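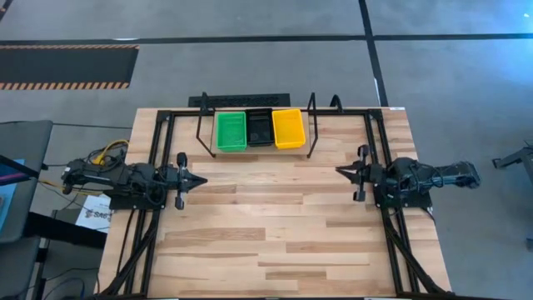
Ulises Villca asked whether the slab joints need checking again this round, as they were filled after the last inspection. They do. Filler in a joint that still moves will let go at one side within a season, and the gap it leaves is harder to spot than an open joint.

Home Sites Checklists Floors Archive Contact

Floor condition checklist – Montecinos building, ground level
Period: November
Area covered: 2,283 square feet, concrete slab on grade, sealed
Method: walkover, straightedge, moisture meter, hand lamp held low

1. Surface cracks
Result: pass with comment
Hairline cracks in the north bay have not widened past the pencil marks made last time. One crack by the loading door now runs past its mark by 8 inches. Width is unchanged. Mark the new end and write the month next to it. No repair at this stage.

2. Control joints
Result: action
Total joint length is 264 feet. Filler is sound in the north and middle bays. In the south bay it has pulled off the east face of two joints, enough to take the edge of a putty knife. Cut out and refill with the semi-rigid type. Do not top up over the old material. Joint edges are chipped where pallet trucks cross, and the chips should be squared before filling.

3. Level and lips
Result: pass
No lip over a quarter inch anywhere on the marked walkways. The plate over the old drain sits flat. One of its screws had backed out and was tightened during the walkover.

4. Slip resistance
Result: action
The sealer is worn through in a strip inside the loading door. The worn part has good grip. The trouble is the border between worn and sealed floor, which gets slick when rain is tracked in. The mat from Renov is too short to cover it. Order the longer one, and check that the door still clears it.

5. Moisture
Result: pass with comment
Readings were normal except along the west wall, where they were slightly high for the first two feet. The downspout outside that wall empties next to the footing. Extend the downspout, then repeat the readings after a month of ordinary weather. If they have not dropped, the wall base will need to be opened up.

6. Markings
Result: action
Walkway lines are readable in the north and middle bays. In the south bay the yellow tape has lifted at the corners and people have been peeling it. Replace with paint. Tape was only meant to last until the layout was settled, and it has been settled since spring. The keep-clear box in front of the electrical panel has faded but its full outline can still be read.

7. Anchors and holes
Result: pass with comment
Old anchor bolts left from the Urnov shelving have been ground flush. Three holes remain open near the stairs, too small to catch a foot but large enough to catch a heel or a caster. Fill with patching mortar.

8. Drainage
Result: pass
The floor drain took a full bucket without backing up. Trap refilled.

9. Cleaning
Result: pass with comment
The degreaser in the closet is not the one listed on the floor care sheet. It is stronger and will dull the sealer – use it only on oil spots, and rinse. Dilution should be written on the spray bottles, which are currently blank.

Open items carried over
Quote from Makance for resealing the loading strip came in at $148 for materials, labor not included. Still waiting on the labor figure. Joint work in the south bay should be done first, so the sealer goes on over finished joints.

Cure time for the joint filler depends on slab temperature. Take the reading at the floor, early, before the heating comes on at 6 a.m. Keep wheeled traffic off the south bay until the filler has been shaved flush and checked with the straightedge.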